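Plullasside Storage: Frequently Asked Questions about Unit Hire

How is a unit measured?
Units are let by floor area. All have a clear internal height of 7 feet. The area is taken between the inner wall faces, and the door recess is left out of the figure.

What is the minimum hire period?
Six weeks. After that the hire runs from week to week until either side gives notice in writing. Notice is seven days and may begin on any day.

Is a deposit payable?
Yes. A deposit of £80 is taken when the agreement is signed. It is returned by bank transfer once the unit has been emptied, swept and checked. Deductions are listed on the closing statement. 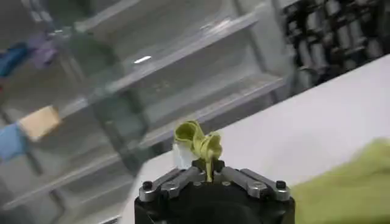
Reading time: 2 minutes

Are my goods insured?
Cover up to £600 is included in the weekly charge. Higher cover can be arranged through the office. Proof of value may be asked for in the event of a claim, so keep receipts off site.

What may not be stored?
Fuel, gas bottles, paint thinners, fireworks, live plants, animals and food that is not tinned or sealed in glass. Batteries must be taken out of garden tools. Tyres are accepted at the Sinaga Road site only.

Are the units heated?
No. The Clindier building is insulated and has background ventilation, but the temperature follows the season. Mattresses and sofas should be put in breathable covers and kept clear of the outer wall.

Can someone else use my unit?
A second keyholder may be named on the agreement. Both parties must show photo identification at the office. Access codes must not be passed on.

What happens if I miss a payment?
The access code is suspended on the seventh day after the due date. It is restored when the balance is cleared. Late fees are set out in section 6 of the agreement.

Whom do I contact about a bill?
Write to Rhea Javier in Accounts, quoting the unit number. Questions about access go to Kamarul Simanjuntak at the site office.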